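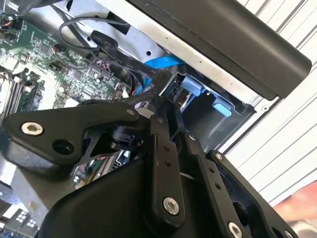
Keep the old tower or buy new?

Home Forums Hardware Search Log in
3 min read

gravelpit_416
My desktop is 12 years old and I've been told, by people who love me, to let it go. It does email, spreadsheets and one card game. The shop in Ristthorpe wants $2000 for a new Brukum tower, which is more than I paid for my last car. Talk me into it or out of it.

mossy_toast
Out of it. New SSD, more memory if the board takes it, fresh paste on the processor. You'll spend a nice dinner's worth and get 5 more years.

halfduplex
Five more years of what, fan noise? The power supply is also 12. Those don't retire gracefully. I kept a Matubbar unit going out of pure stubbornness and it took the motherboard with it.

mossy_toast
So replace the power supply too. It's four screws and some swearing.

halfduplex
At which point you've bought most of a computer and kept the dents.

gravelpit_416
I'm fond of the dents.

lintcatcher
Can we talk about the price? Nobody playing cards needs a $2000 machine. I picked up a used Urnari office box last August for $416 and it's bored all day. Don't let a shop sell you a graphics card to look at a spreadsheet.

halfduplex
Used office box, fine, I can live with that. Check that it'll run a current operating system before you hand over cash.

mossy_toast
Still landfill for a computer that works.

lintcatcher
Give it to a nephew. That's landfill with extra steps, but you get a thank-you card.

gravelpit_416
Update: ordered the SSD and a power supply. If it dies I'll go look at used ones and halfduplex can be smug in this thread.

halfduplex
Bookmarked. Back up your files tonight, please.

gravelpit_416
To what?

halfduplex
Oh no.

Contact | Copyright the forum members | Back to top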